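Recording two-handed table tasks with hand-held grippers

Applies to: Brolar collection kit, two-gripper setup
Level: operators who have completed the single-hand tutorial

This page covers one recording session in a home, from table setup to upload. The task used throughout is Lorholm-2, moving small household goods from the far side of a table into a container. Other table tasks follow the same steps with a different object list.

Before you start

Charge both grippers fully. A gripper that drops below 27 percent during a session will keep recording, but its clock may drift against the other one, and the episode will fail the sync check later.

Clear 60 GB on the recording phone or laptop. Format the cards in the gripper, not on a computer.

Wipe the camera lens and the finger pads with a dry cloth. Alcohol leaves a film on the pads and changes how they grip. Pads may be different colors from one finger to the other. Record the pad type in the session sheet if you swap one, and do not swap in the middle of a batch.

Step 1. Choose the table

Use a table that lets you stand with both elbows free. Height matters less than reach: the farthest object must be within reach without leaning on the edge. Patterned tablecloths are allowed and wanted. The Plistitz model was trained mostly on plain desks and still confuses printed fruit with real fruit, so cloths with prints are marked as priority surfaces in the task list. Folds and creases can stay. Do not iron the cloth or tape it down.

Leave the rest of the room as it is. Ask the household to put away mail, screens showing messages, and anything with a full name on it. Ordinary furniture and clutter should remain.

Step 2. Lay out the objects

Pick objects from the session list. Mix shapes: at least one round item, one long item, and one upright container with a cap. Leave enough room between neighbors for an open finger to pass. Touching objects are a separate task (Lorholm-4) and should not be mixed in.

Change the order every five episodes. Turn bottles so the label faces a new direction each time.

Step 3. Calibrate

Hold both grippers over the table, fingers pointing away from you. Open fully, close fully, open again. Wait for the second tone. If only one gripper sounds, restart both.

Step 4. Take the start pose

Start every episode with the fingers wide apart and nothing between them. Keep the working gripper low over the near part of the table, with the objects ahead of it. Hold still for one second after the start tone. Episodes that begin in motion are trimmed automatically and often end up too short to use.

With the fruit and the bottle set along the right side of the cloth, the wrist view at the start pose has plenty of bare tablecloth between the finger pads.
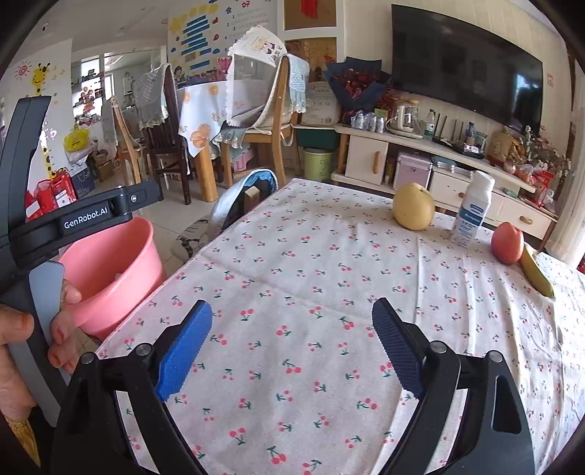 Step 5. Record the episode

Move at the speed you would use for a full glass of water. Approach, close, lift, carry, release. Do not touch an object with your bare hand until the stop tone. If you drop something, pick it up with the gripper and continue. Recoveries are kept and labeled as such. If it rolls off the table, stop and mark the episode as aborted.

Keep each episode under 400 frames after trimming. Longer ones are split, and the second half usually lacks a valid start pose.

Step 6. Check and upload

Play back the first and last episode of each batch. Look for a blocked lens, a sleeve across the view, or a hand between the camera and the fingers. Then run the sync check on the whole batch. Offsets above 500 microseconds are rejected.

Upload to the Hagedorn server under the household code. Do not rename the files. Aborted episodes are uploaded with the rest; the filter removes them on the server side.

Common errors

Second tone missing: low battery or a loose card.
Drift warning after a break: repeat step 3 before the next episode.
Batch rejected as duplicate: object order was not changed. Record it again with a new layout.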